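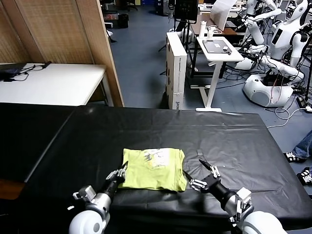

Why would a student robotics club spend a whole term on laundry? Cloth changes shape every time it is touched, and that makes folding one of the best ways for students to learn how a robot sees, grips and plans.

Home | News | Clubs | Events | Contact

Plostbridge Students Take On T-Shirt Folding for the Calloway Challenge

PLOSTBRIDGE, May. The Burel Robotics Club at Plostbridge College will enter the Calloway Challenge this spring with a program it calls Costska, written by students to fold a short-sleeved T-shirt using two robot arms. It is the club's first entry in the soft materials class, and the members could hardly be more excited about it!

The rules are simple to read and hard to meet. Each team gets a shirt laid out flat, a table, and up to 200 seconds. Judges score the finished fold on how square it is, how flat it lies and whether the front of the shirt ends up on top. Teams may use any arms and any fingers they like, but once the clock starts, everyone has to keep their hands off the table.

"Last year we were picking up blocks," said Tekle Jemal, who leads the club's software group. "A block stays where you put it. With a shirt you move one corner and the whole thing is a new problem. We love it, even on the nights when it drives us up the wall."

Costska works through the job in stages. It looks for the outline of the shirt, picks its corners, takes hold, lifts and lays the cloth over. Then it looks again before choosing the next move. That second look was added in the winter, after members noticed that small slips early in a fold grew into big ones by the end. The club keeps a written log of every practice run, good or bad, and the log now stands at 178 entries.

Much of the recent work has gone into the grip. A hand that closes too high on the cloth bunches it up, and one that closes too low misses the fabric and scrapes the table. Students have been practicing with a lime-green shirt on a black table cover, a pairing that gives the software a strong edge to find. Plainer pairings come next, including the white shirt on a gray table that everyone in the club is a little afraid of.

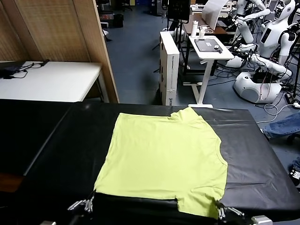
Open Practice and How to Join

The club will hold an open practice in May, starting at 2 p.m. in the robotics lab. Families, neighbors and students from other schools are welcome to come by, ask questions and try folding a shirt by the contest rules themselves. (It is harder than it sounds to get the sides square!)

New members can sign up at the open practice or at the club table in the student center. No programming experience is needed. Several of this year's members started with none at all, and one of them wrote the part of Costska that finds the sleeves.

Contact: Tekle Jemal, Burel Robotics Club, Plostbridge College

Comments (4)

mapleandrye
My daughter is in this club and talks about sleeves at dinner now. So proud of all of them.

Dennis K.
Is the open practice ok for younger kids? Mine is 7 and robot crazy.

burelclub
@Dennis K. Absolutely, bring them along! Little ones just need to stay with a grown-up near the arms.

tobyfromdownthehall
let me know when it does fitted sheets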